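Praststead Kitchen Handling Project
Progress report to the funder, second period

In this period we worked mostly on the rules for testing, and less on the robot's skills. The reason is simple. In the first period every person in our team decided alone when a run was good, so our numbers could not be compared with each other. Now we have a written procedure, and every simulated run has to follow it before it goes into the results.

The procedure has 8 rules. The most important ones concern contact. A gripper may hold a dish by the rim only if the contact force stays under the limit we have written down before the run. Food must stay inside the dish from the start of the run until the end. If a run is stopped by hand, it is counted as failed, also when the operator believes it would have finished well. No limit may be changed after the results have been seen.

We applied these rules to 231 runs in the simulated kitchen, all with a bowl that has food in it. Of these, 202 were complete enough to be judged. The other runs had missing force records, and we keep them in a separate list with the cause written beside each one.

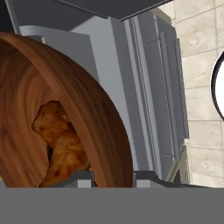

Galomside, where the rules will be used next, has read the draft and sent remarks. Mussa wrote that the rim rule is clear but too generous, because a limit tested only in simulation says little about a real dish that is worn or greasy, and asked that we put a lower limit for real hardware until there are measurements. We agree with this. The draft now has two limits, one for simulation and one for hardware, and the lower one is used whenever there is doubt.

Two points are still open. First, we do not yet have a good rule for hot food, and for the moment it is excluded. Second, the log format from Rilislow does not store the version of the rules, so we write it in the comment field, and this is easy to forget. We have asked for a fixed field and expect it in December.

Spending is within the plan. In the next period we will repeat the same runs with the lower limit and send the revised rules together with the complete list of failed runs.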